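4.2 What we took home from the open afternoon

I promised in Section 1 that I'd get to the visitors, so let me do that now, because for me they were the best part of the whole study (and the part I worried about most beforehand!). Everything in 4.1 was measured with only the four of us around. The open afternoon in November was a different animal. We put up a sign, propped the lab door open at lunch and let people walk in, stand at the bench and ask whatever they wanted. By the time we closed up we had logged 218 visitors, which is a lot of people for a room with two doors and one coat rack.

The plan was simple enough. Odair Guerra ran the arms, Cauã Falcão did the talking, and I stood off to the side with a clipboard and tried to write down what people said before I forgot it. Every visitor who wanted to could fill in a card on the way out, and 40 of them did. The card asked what they thought the robot was doing, what they thought it would do next, and whether anything about it bothered them. We kept the wording loose on purpose. An earlier version that Loïc Marty tried out on his students had a rating scale, and everybody circled the middle number and went to lunch.

Now, the demonstration itself. We ran the Zosov controller with exactly the settings from Table 2, same speed limits, same planner, and we didn't tidy up the task for company. I'd seen enough polished demos at the Hultton showroom to know how that goes: the visitor sees one perfect run and learns nothing about the pauses. We wanted the pauses. So when an arm stopped to replan, it stopped, and Cauã kept talking or didn't, depending on how his voice was holding up.

What surprised me is how much attention people paid to whichever arm was doing less. With two arms sharing one small workspace, there's often one making contact and one waiting its turn close by, and I had assumed folks would watch the contact. Lots of them did. But the cards are full of the other one! "Why is it hanging around there," one person wrote, and another asked if it was "the nervous one." We coded any remark like this as an idle-arm remark, and they came up often enough that we split them into two groups, those that read the waiting arm as helping and those that read it as stuck. I don't want to lean too hard on that split, as the coding was done by Odair and me over one long evening, but we agreed far more than we argued.

The drawer task drew the biggest crowd. It's the one from Section 3.3, with both arms coming at the teal box and the right gripper on the drawer (Figure 6). People had opinions about drawers. Everyone has fought with one at home, I guess, so they felt qualified, and they were much quicker to guess the next step than they had been with the blocks. 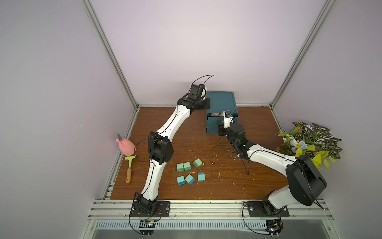
Figure 6. The drawer task, with the drawer partly open and the left gripper held beside the box.

Benedito Tavares wrote to us after reading a draft of this section that we were mixing up two things, what a visitor understands about the robot and what a visitor has just heard Cauã say about it. He would have liked to see half the groups get no talk at all. I think he's right, and I wish we'd done it. Some cards do repeat Cauã's phrases nearly word for word, and those we left in the counts but marked in the appendix.

We did get a small taste of the silent version late in the afternoon, when Cauã went off for water and the arms kept going. The group at the bench started explaining the task to each other, out loud, and got most of it. I wrote down as much as I could. For the next visit day we'll have a recorder running and a proper no-talk condition, and Gaëtan Gaillard has offered to redesign the card so the second question doesn't give away the first.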